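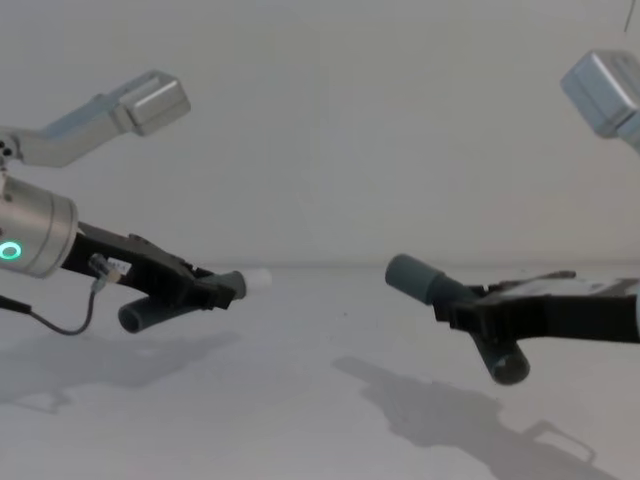 Grey-white table, off-white wall: one of the worktops at Jurier.

Zineb Bouzid chose the tables and the wall paint at Jurier, and she is used to being asked why it is all so pale. "People think I ran out of ideas," she says. "I wanted to see what was on the table, and I wanted to see it at four in the afternoon in December."

Before the move the workshop was at Sasmont, where the benches were dark brown and the walls yellow. Small parts went missing on them every day. "You'd put a white cap down under the lamp and the glare took it, or you'd put a black screw down and it was gone. We spent half our time feeling about with our hands."

She tried five greys before settling on this one. Pure white was the first to go. "It hurt your eyes by lunch. This has a bit of grey in it, so you still get a shadow, but a soft one."

The wall was painted to go with it, a shade warmer, and she asked for no shelves or hooks above the tables. Natanael Xavier, who fitted them, argued for a rail. "I said it would be useful," he says. "She said it would be full of coats." There is no rail.

The tops cost 600 each, more than he had wanted to spend. They are wiped down at the end of the day with warm water and a little washing-up liquid. Bouzid won't have scouring pads in the building – one of the first tops got a dull patch that way and was moved to the packing room.

Would she change anything? "The height. They're 70 centimetres and I'm tall. I'd go up a bit." She has asked Xavier for longer legs on hers, and he is waiting for a delivery from Wisska.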